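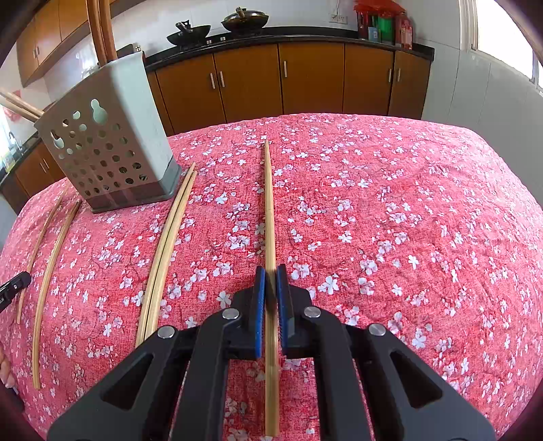

Should chopsticks be kept in matched pairs? I think they should, and I think the pairing ought to happen before they go back in the holder, every single time.

I know how fussy that sounds. My friend Abhishek Dhillon keeps his in one big jumble and grabs two at dinner, and he says wood is wood. But have you eaten noodles with one thick chopstick and one skinny one? The thin one rolls under your finger, the tips never quite meet, and you spend the meal chasing a mushroom around the bowl!

My own rule came out of a move to a small apartment in Tromau, where I had one drawer for everything (and I do mean everything — batteries, tape, the good scissors). I started spreading all the chopsticks on a flowered cloth and laying them side by side, tips together. You notice the differences quickly that way. One is a hair longer, one has a squarer end, and the one you've been blaming for years is fine, it just had the wrong partner.
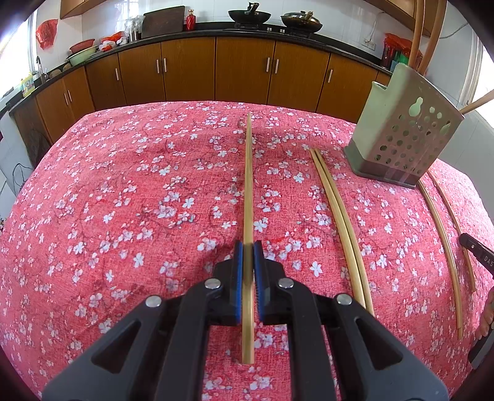
Bamboo chopsticks on the pink flowered cloth, two of them side by side.

As for the leftover singles, keep one for stirring tall glasses and let the rest go. I held on to 8 of them through two kitchens and never used a single one for dinner. And please, a holder with holes in it — a closed jar traps water at the bottom, and I've thrown out enough gray, fuzzy tips to feel strongly about it. Abhishek can keep his jumble. I'll bring my own pair when he cooks.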